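Budget check for a two-arm kitchen setup, what am I missing?

saodah_r
Posted 23/09/2025

I have to hand in an equipment plan for a two-arm setup that will do kitchen counter tasks. Clearing plates, moving things to the sink, putting cups away. The arms are already approved and come from Gronstead. What I need to price is everything else: grippers, wrist cameras, cables, mounts, spares and the counter itself.

My draft has two grippers, two wrist cameras, one spare gripper and a line of $500 for "cables and small parts." My manager, Lilian Tanui, thinks the spare gripper can wait until next year. I would like to keep it in. What did you end up buying that wasn't in your first plan?

gliapis
Cables. Your $500 will be gone before you finish the first arm. The data cables that come in the box are made for a bench, and once the wrist starts turning they get pulled sideways at the connector. We replaced ours with high-flex ones and bought clips to go with them. Double that line.

Keep the spare gripper too. Lead time on ours from Hanetti was 9 weeks in July.

tuncay_y
I disagree on the spare gripper. Buy spare fingers. In two years we have never lost a gripper body, but we go through fingers all the time. A set of fingers costs very little next to a whole unit, and you can keep several shapes in a drawer. Flat plates and thin cutlery want different tips anyway.

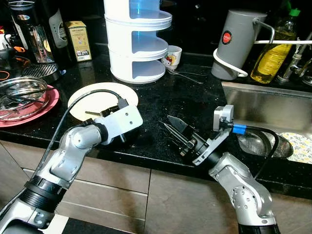

Also think about where the cables run before you order lengths. We measured with the arms folded and came up short when they reached out. Measure with both arms at full reach, add slack for the wrist, and then order.

gliapis
Never lost a body in two years? We lost one in the first month. Somebody set it down in a sink with water in it.

tuncay_y
That is a sink problem. Put a soft limit over the basin and save your money.

gliapis
Soft limits don't help when a person is moving the arm by hand. The money is small compared to 9 weeks with one arm.

olga.ramalho
You are both right for different shops. If you have a deadline, buy the gripper. If you don't, buy the fingers and take the risk.

Things missing from the plan as I read it:
Brackets. If the gripper and arm come from different makers you will probably need an adapter plate, and a custom one takes time.
Recalibration time after any camera gets bumped. It isn't a purchase but it costs hours, so put it in.
Consumables. Plates, cups, dish soap, oil, whatever your tasks use. We set aside money for 10 place settings and used them up.

On the counter, are you building one or using a real kitchen?

saodah_r
Real kitchen, so no counter cost, but I don't get to choose the surface. It's dark polished stone.

olga.ramalho
Then leave some money for lighting. Shiny dark stone and steel sinks gave our depth cameras a lot of trouble. Two diffused lamps fixed most of it — cheaper than changing cameras. Try to borrow some before you buy.

tuncay_y
Agree with Olga on the lamps. Which cameras are you looking at?

saodah_r
Either Qiu or Diteo. The Diteo is smaller but the quote doesn't include the mount or the cable.

tuncay_y
Ask them for a quote with both included. A screw-lock connector is worth paying for on a wrist.

saodah_r
Will do. Changes so far: cable line doubled, a line for lamps, a line for adapter plates, consumables added, and two sets of spare fingers. I'm leaving the spare gripper in as an optional item with the lead time written next to it, and Lilian can decide.

gliapis
Fine by me. Get the lead time from the supplier in writing before you send it. Ours was quoted a lot shorter than it was.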